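4. Setting up your Flerkell label maker for household storage

Read this section before you print anything. The box promises an organized home in one afternoon. We have tested that claim and would not put money on it, but the printer does make decent labels if you load it properly and ignore a few of the presets.

4.1 Loading the tape

1. Switch the printer off. The quick start card says this is optional. It is not.
2. Press the tab on the back and lift the cover.
3. Drop the cassette in with the printed side up. Push both corners until they click. One click means it is half in, and it will jam.
4. Close the cover and switch on.
5. Print a blank feed and throw the first piece away.

CAUTION: Do not pull the tape out by hand. The cutter sits right behind the slot and has no guard worth the name.

Note: Vostel cassettes fit and cost less. The printer will show a warning every time you start it up. Press OK and carry on. We have run 40 of them through one machine and the warning is the only trouble we had.

4.2 Choosing a text size

The menu offers sizes from 8 to 20. Sizes under 12 look neat on the desk and can't be read on a low shelf in a dim closet. Start at 20 and go down only if the word doesn't fit.

1. Press SIZE.
2. Hold the right arrow until the number stops changing.
3. Type your word. Keep it short.
4. Press PREVIEW. The preview shows the text a little wider than it prints, so don't panic about the last letter.

Skip the frames and the little icons. The teapot prints as a blob.

4.3 Sticking labels on bins

1. Wipe the spot with a damp cloth and let it dry. "Self-cleaning adhesive," as the sales sheet puts it, means nothing that we could find.
2. Peel from the split in the backing, not from the corner.
3. Press from the middle outward for 6 seconds.
4. Leave the bin alone for 20 minutes before you slide it onto a shelf.

Textured plastic is a problem. The labels lift at the ends whatever you do, and the extra-strong tape – twice the price – only lifts a bit later. A tie-on tag works better on rough bins. Catinca Dinu, who edited this section, uses plain string and card and thinks the rest of us are wasting our money.

4.4 Deciding what the label should say

The Leltton app will suggest names for you if you type in a list of contents. Its favorite answer is "Miscellaneous," so you may as well do this part yourself.

Write a label only after the contents have settled down, and be suspicious of any name broad enough to cover everything you own. "Household" is the usual offender, and "Useful" is worse. A gray bin holding a bottle, a roll of tape, a toy dinosaur, a crumpled can and a black case has no honest one-word label, and printing one won't make the tape any easier to find. Take out the trash, send the toy back to the toys, and see what's left before you switch the printer on. If you still can't name it, leave the bin blank and try again in March. 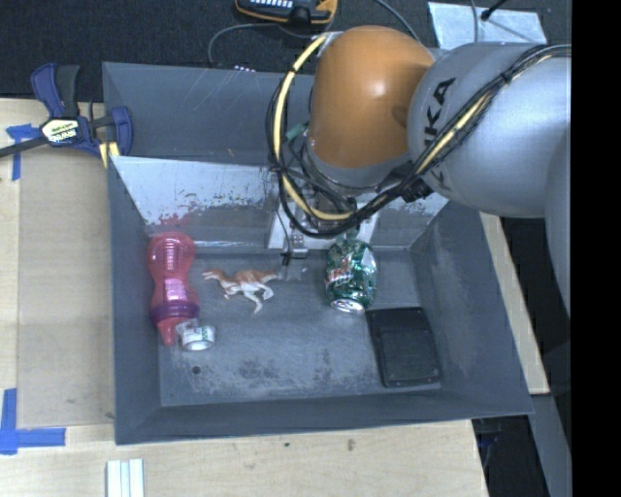
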